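4.2 Transferência para a membrana (módulo Plallen)

Antes de começar, deixe o gel 8 minutos no tampão de transferência. Use sempre luvas sem pó.

1. Corte a membrana Nitico do mesmo tamanho do gel. Marque um canto a lápis.
2. Monte a cassete nesta ordem: esponja, papel, gel, membrana, papel, esponja.
3. Passe o rolo devagar, do centro para fora, até saírem as bolhas de ar.
4. Feche a cassete e introduza no tanque, com a membrana do lado do polo positivo.
5. Ligue a fonte Seidel e transfira durante cerca de 38 minutos.

CUIDADO: desligue a fonte antes de abrir a tampa. O tampão contém metanol – trabalhe na hotte.

Nota: para proteínas grandes, repita o passo 5 uma vez, com tampão novo.

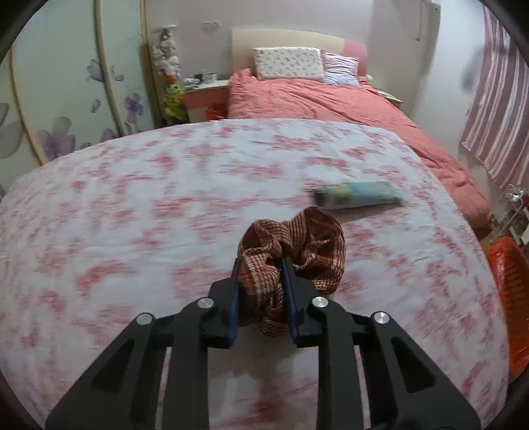
Comentário de um utilizador: com o gel de 9 % tive sempre uma mancha branca no meio da membrana. Troquei as esponjas, que já estavam muito finas, e a mancha não voltou.

6. Retire a membrana com pinça e lave 3 vezes em água destilada.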